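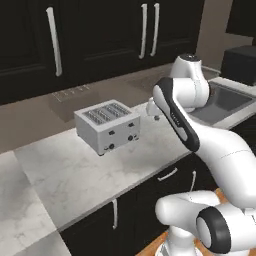
*Kitchen rendering with a white robotic arm, a marble countertop and a silver four-slot toaster.*

**Estton to Host Vistley Women's Golf Championship in June**

ESTTON – The Vistley Women's Golf Championship will be played at Estton Golf Club this June, tournament officials confirmed. The event returns to the club after two seasons at Dakura Links and will be contested over 54 holes of stroke play, with a cut to the low 50 players and ties after the second round.

Defending champion Ifigeneia Kokkinos has entered and will begin her title defense in the morning wave, with play starting at 7:30 a.m. Kokkinos won last season in a playoff against Chrysoula Galanis, who made birdie on the final hole of regulation to force extra play. Galanis has also entered. The two players will not be paired together in the opening round.

"The greens at Estton are small and the rough around them is thick," said tournament director Melina Antoniadis. "Players who keep the ball in the fairway will have a fair chance to score. Players who miss on the wrong side of the hole will have a difficult afternoon."

**Course Changes**

Estton has been altered in several places since it last hosted the championship. The tee at the fourth hole has been moved back 38 yards, bringing the fairway bunker on the left into play for most of the field. The pond at the 11th has been extended toward the green, and the former practice hole behind the clubhouse has been closed to make room for a larger short-game area.

Course superintendent Haziq Sinaga oversaw the work, which was completed during the winter.
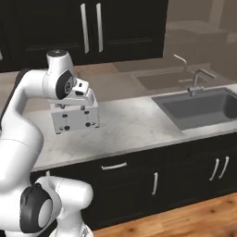
The 18th will continue to play as a par 5. Its second landing area has been widened on the right, and the drop zone beside the creek has been moved closer to the hazard.

**Qualifying**

A total of 1,237 players have registered for regional qualifying. Entrants must hold a current handicap index and must check in at the starter's desk no later than 45 minutes before their assigned tee time. Players who withdraw after pairings are posted will forfeit the entry fee unless a medical note is provided.

Farzad Mirzaei, who leads the rules staff, will hold a briefing for all qualifiers on the practice green. Distance-measuring devices will be permitted, provided that slope functions are turned off.

**Spectator Information**

Daily attendance will be limited to 1,000 ticket holders. Gates open at 7 a.m. Parking is available at the Tzanetos lot, with a shuttle to the main entrance until one hour after the last group finishes. Folding chairs are allowed. Coolers and large bags are not.

Pairings will be posted on the club notice board and at the main entrance on the eve of the first round.

**Media Contact**
Championship Office, Estton Golf Club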